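The Bench and Bin Letter
16 May 2026
Small jobs: in praise of the dustpan

I've been meaning to write about dustpans for ages, and every time I sit down to do it something more glamorous comes along (drawer dividers, twice!). But our back room at Drekirby has been in craft mode for weeks now, there are bits of coloured stuff on every surface, and I've had a dustpan in my hand more often than a cup of tea. So it's time.

I grew up in a house where the dustpan lived under the laundry sink and only ever came out for floors. You'd never have put it on a table. My mum would have fainted. When I started running the Skelilico craft afternoons, though, I noticed that everyone was cleaning the tables by sweeping things over the edge with a forearm, half of it landing in the bin and the other half in somebody's shoe. Then we'd all be down on our knees picking scraps out from between the floorboards. Silly way to do it.

So now we keep one pan for tables and nothing else. It gets washed with the paint jars, it hangs on its own hook by the door, and if it ever touches the floor it's demoted on the spot and I go and buy a new one. We've had 13 afternoons under this system and only one demotion, which I'm quite proud of.

The first thing I'd tell you is to clear the table before you sweep it. I know, it sounds obvious, but I used to work my way around the glue pots and scissors and miss a little ring of scraps behind each one. Push the pile together as you go and keep it near the middle, well away from any edge. Scrunched-up pieces are much easier than flat ones, by the way. A flat bit of tissue will cling to a tabletop like it's paying rent, and a crumpled one just rolls along.
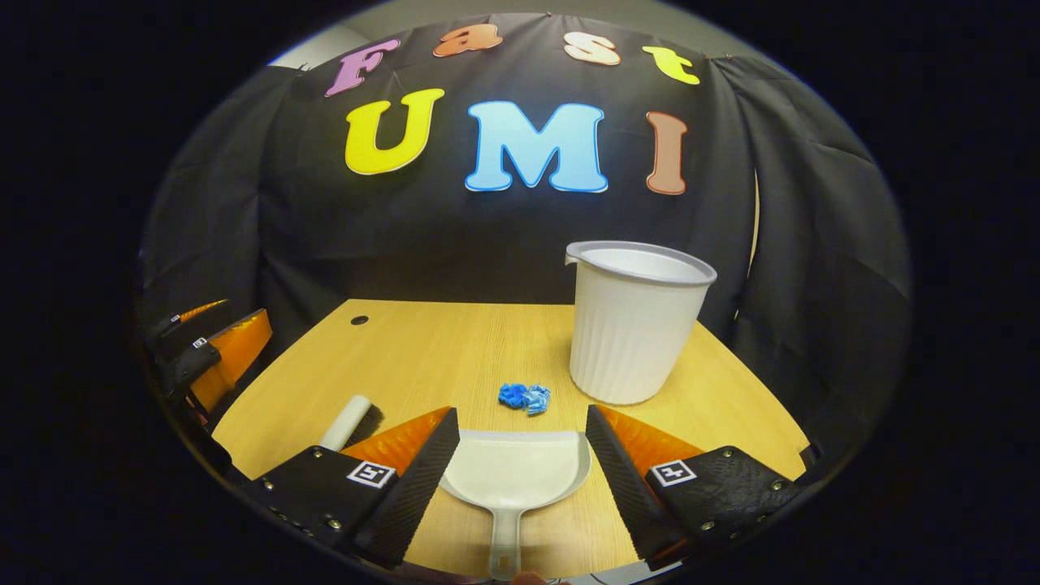

Blue scraps, white dustpan, and a tabletop in my favourite honey colour.

The second thing is to look at the lip. I've owned pans with a front edge so thick that everything stopped dead against it, and you'd end up lifting the scraps in with your fingers, at which point why bother? Run your thumb along it in the shop. You want it thin and even, and you want it to sit flat on the table while you're holding the handle at a comfortable height. I'm also a convert to a longer handle. My old stubby one meant my knuckles were in the mess the whole time - fine for paper, horrible for glitter.

Third, give the scraps somewhere to go that isn't the bin. Anything bigger than a thumbnail is worth keeping here, and the little ones use it all up for collage. I like something wide at the top for this, and a pouring spout is a lovely bonus when you're sharing bits out between tables. Park it on the same table you're clearing, toward the back so sleeves don't catch it, and you won't walk a trail of confetti across the room.

Remigiusz Zalewska wrote in after the last letter to ask whether a damp cloth wouldn't be quicker. For crumbs, yes, absolutely. For coloured paper I'd be careful, Remigiusz! I once wiped down a pale timber table with a wet cloth and a handful of crepe paper still on it, and the purple streak was there for a good month. Sweep dry first, then wipe. If there's still a bit of colour afterwards, I use a soft cloth with a dab of bicarb and water, and go with the grain.

A couple of housekeeping things before I go. The letter swap is still on, so if you've got cut-out letters left over from a birthday or a school display, bring them along in an envelope (any colour, and we're always short of vowels). The Kravchuk hall has offered us its trestle tables for the June session, so we'll have room for 30 people this time, and I'd love to fill every seat. Please bring your own scissors if you can, especially left-handed ones.

And whoever left a green cardigan on the hooks at Adum Street, it's been washed and folded and is sitting in my car. Send me a note and I'll drop it round.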